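Hilo sobre alojamiento en Posodach, temporada baja. Datos de noviembre.

1/ El autobús desde Gernow sale cada 2 horas y para a 15 minutos a pie del puerto. El billete se paga a bordo — sin tarjeta.

2/ Apartamentos Pandema: la cocina es básica, la calefacción se cobra aparte. Estancia mínima, 3 noches.
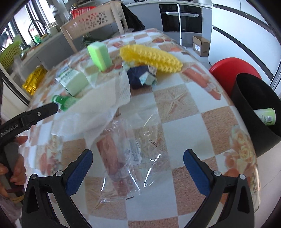
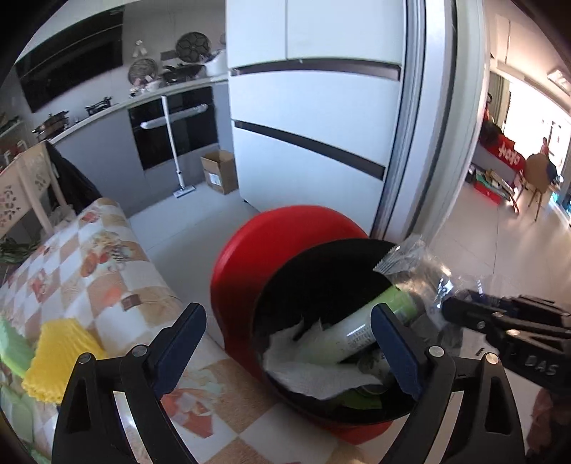
Mantel de cuadros y cubo rojo, mismo sitio.

3/ Pensión Sebastian: más cerca del faro, sin cocina. Desayuno hasta las 10:30. Habitaciones al norte más frías, pero con vistas a la bahía.

4/ Sendero del faro: unos 5 km, firme de grava, sin fuentes. Con viento del oeste cierran el último tramo.

5/ Los horarios del ferri los pongo cuando salgan los de invierno.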